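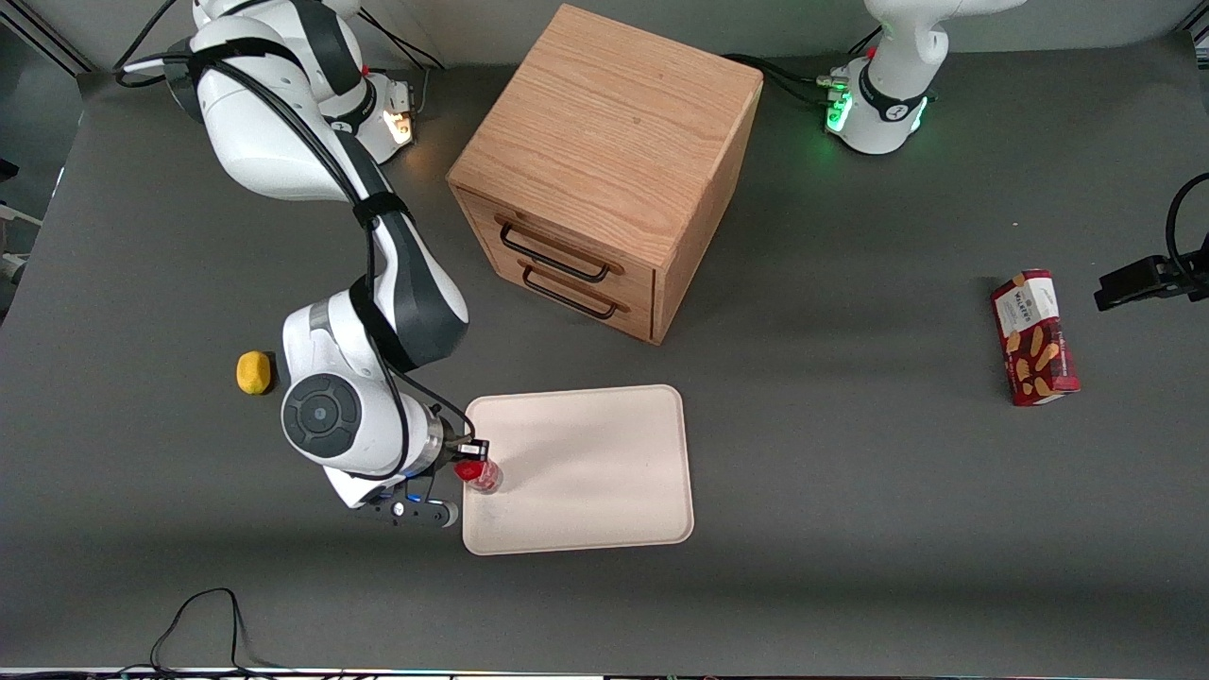 Luzius Auer read the draft and objected that a planner which replans on every new pose estimate is just a slow controller. Fair. We kept the replanning but moved it out of the loop, see 4.2.

**Figure 2.** Tabletop setup, two arms. Right arm at the tray with the small red object in the gripper, left arm parked. Drawers closed.

### 4.1 Scheduling

Halto runs as 2 processes. The perception process writes object poses to a shared buffer, the planner reads whatever is newest. No locking beyond a sequence number. In the October version the planner waited for a fresh pose before each segment, and it stalled whenever the gripper hid the object from the camera. Now a stale pose is used but its uncertainty grows with age, so the planner slows the arm by itself near the tray.

### 4.2 Replanning

A new plan is requested only when the estimated object pose leaves the corridor of the current one. Over 1000 logged tray placements (Fig. 2 layout, objects shuffled by hand) this gave 1575 replans. Median planning time 73 ms, the tail is worse and mostly comes from collision checks against the parked arm. We tried caching those checks. Helped a little, but the cache goes bad when the second arm is moved, and invalidating it corectly took more code than the planner.

Drawer opening uses the same interface with a different cost term. Not tuned yet, results in Section 5 are for placing only.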